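Kitchen & Table > Baskets > Plilero Woven Fruit Basket

Last updated 20 April 2022

Plilero Woven Fruit Basket, Dark Brown

The Plilero is an open woven basket for fruit, bread and anything else you want to keep on the counter and within reach. It comes in one color, a dark brown, and two sizes. The small one suits a breakfast table or a narrow counter. The large one is meant for a family kitchen or a break room and will take a full bunch of bananas with apples or oranges beside it.

We have carried the Plilero in our Burnby store longer than any other basket, and it is the one we get the most repeat orders for. Most go to homes. The rest go to small cafes and guest houses, who usually buy several at once and use them for fruit in the morning and wrapped rolls or sachets the rest of the day.

The weave lets air move around the fruit from the sides as well as the top. Fruit kept in a solid bowl tends to soften first where it rests against the bottom, and an open weave helps with that. It will not stop fruit from ripening, and bananas in particular will go at their own pace. If yours still have green at the stem, leave them out at room temperature until the green is gone.
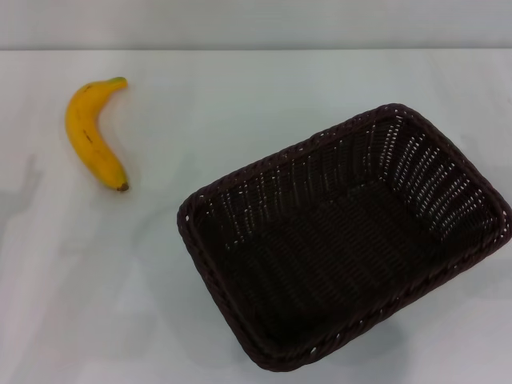 Should bananas be kept in the basket with other fruit?

They can be, but they will speed each other up. Bananas give off ethylene as they ripen, and so do apples and pears, so a mixed basket ripens faster than one kind of fruit alone. If you shop once a week, keep the bananas to one side or in a second basket and put them in with the rest when you plan to eat them. Citrus is less affected and can stay where it is.

Using it for bread

Line the basket with a cloth napkin before you put rolls or sliced bread in it. Crumbs work their way into any weave and are slow to get out once they are there. The cotton liner made by Gallotness is cut to fit both sizes and can be machine washed. It is sold separately and is not included in the price of the basket.

Do not put hot pans or dishes straight from the oven into the basket.

Care

Shake the basket out over the sink, then go over it with a soft dry brush. An old, clean toothbrush is fine for the corners. For sticky spots, use a cloth wrung out in warm water with a drop of dish soap, wipe again with plain water, and let the basket air dry before you fill it. Do not soak it and do not put it in the dishwasher. Keep it away from the stove and out of strong sun, which will lighten the brown over time.

If a strand lifts, tuck the end back under the next one with the tip of a butter knife. Please don't pull it or cut it short.

Choosing a size

Measure the spot where the basket will sit and leave a little room on each side for lifting it. Customers who are between sizes mostly take the large. If you want one for the middle of a dining table where people pass dishes across, the small is easier to live with.

The dark brown shows up well on white and pale counters. On dark wood it is quieter. Color varies a little from one basket to the next, so if you are buying a matching set, order them together and tell us in the order notes. We will pick them from the same batch.

Orders and returns

The baskets are made for us by Zheng, who also supply our trays. Our last delivery arrived in March and both sizes are in stock. Orders usually leave Burnby within 2 working days. Cafes and guest houses ordering 5 or more can ask for trade pricing before they check out. For orders over 200 baskets, please contact us first so we can confirm a delivery date.

Unused baskets can be returned in their original packing. We can't take back a basket that has been used for food. If yours arrives damaged, send us a photo of it and the box and we will replace it.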